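Drawing the Everyday, Week 4: Where Does the Weight Sit?

Welcome back, everyone! I know last week's perspective sheet was a lot, so we'll go gently – just one small, dark shape on a big, pale surface, and plenty of time to look at it.

Squint until the details go soft, and notice how your eye keeps running back to the darkest patch, however small it is.
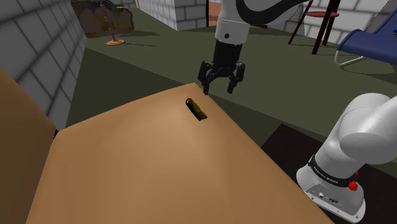
For your sketchbook

Fill one page with thumbnails, then write me about 200 words on your favorite (messy is fine).

3 shares · 2 comments

Related
Week 3: Perspective Sheet
Week 5: Soft Edges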